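Skoto Garment Handling Kit - Set-up Guide
Section 4: Gripper Set-up and First Pick
Revision date: July 8, 2019

This section covers the two-finger gripper supplied with the Skoto kit, from fitting the pads to running the first pick on fabric. Complete Section 3 (Mounting the Arm and Wrist Camera) before you start. If you bought the kit without the Løken arm, read the adapter sheet in the spare parts bag as well.

4.1 What you need

Skoto gripper, with both fingers attached
One pair of finger pads
Hex key, from the tool pouch
Nesura control software, installed and licensed
Two pieces of soft fabric in different colors. A T-shirt and a towel will do.

CAUTION: Switch off the arm at the main switch before you touch the fingers or pads. The stop button in the software does not cut power to the gripper.

4.2 Fit the pads

1. Open the fingers by hand until they reach the stops.

2. Slide one pad onto the end of each finger with the rounded face toward the opposite finger. The pads are the same on both sides and can be swapped.

3. Tighten the fastener at each joint until it is snug, then give it a quarter turn more. Do not use a power driver.

4. Push each pad sideways with your thumb. If it rocks, take it off, wipe the joint clean and fit it again.

NOTE: Do not put oil or silicone spray on the pads. Both will mark fabric and reduce grip. Clean the pads with a damp cloth.

4.3 Set the opening and grip force

1. Switch on the arm and start the Nesura software. Wait for the gripper light to stay on.

2. Go to Tools, then Gripper, then Calibrate. The fingers close fully and open again. Keep your hands away until the message "Ready" comes up.

3. Set Opening to 92. The scale runs from 0 (closed) to 124 (fully open). Settings over 92 are meant for boxes and folded stacks.

4. Set Grip Level to 3 for T-shirts, sweatshirts and other knits. Use a lower level for thin or loosely woven fabric, and test on a piece you do not mind damaging.

5. Save the settings under a new name. The factory settings cannot be overwritten.

4.4 Check clearance with a hanging garment

Loose cloth takes up more room once it is off the table, and a sleeve or hem can catch on a bracket or cable that the arm itself would clear. Do this check at slow speed with one hand near the emergency stop.

1. Place a garment between the fingers and close them from the Gripper screen.

2. Raise the arm and turn the wrist slowly through the range you plan to use. Keep the camera view open as you go.
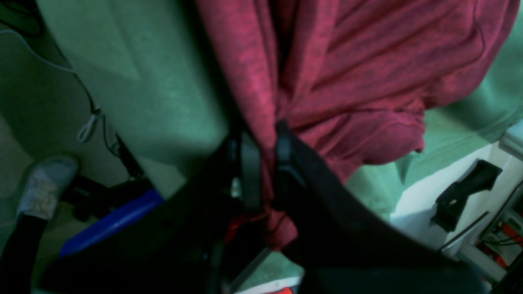 3. Stop the arm if fabric touches a cable, a shelf or any part of the stand. Move the item if you can. If you can't, set a keep-out zone as described in Section 6.

4. Stay outside the marked reach of the arm while it moves, feet included.

5. Lower the arm, open the fingers and remove the garment.

NOTE: The camera moves with the wrist, so the view will tilt as the wrist turns. This is normal. Level View in the Camera menu corrects the picture on screen but does not change the recorded file.

4.5 Run the first pick

1. Spread the larger piece of fabric on the work surface. Drop the second piece on top of it and leave it crumpled. The software finds folds more easily than flat cloth, and two colors that differ clearly give the best result.

2. Move the arm to the Hover position. The pads should sit level with each other over the top piece, with a raised fold or bunched area between them. Use the arrow keys for small moves - one press is one step. 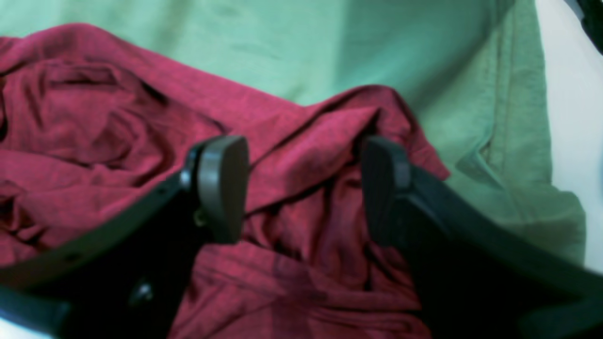 3. Press Pick. The arm lowers, closes the fingers and lifts.

4. If the fingers come up empty, lower the Pick Height by one step and try again. If they bring up both pieces, raise it by one step.

5. Repeat until you have three good picks in a row, then save the height with your other settings.

CAUTION: Remove pins, badges and loose buttons before you pick a garment. Hard parts can cut the pads.

4.6 Pad care

Check the pads weekly for cuts and shiny patches. Replace both together after 2,000 picks, or sooner if fabric starts to slip. The pick counter is on the Gripper screen and must be reset by hand after a pad change.

Spare pads are sold in pairs by Flindbridge. Have the serial number of the gripper ready when you order.

Continue with Section 5: Folding Programs.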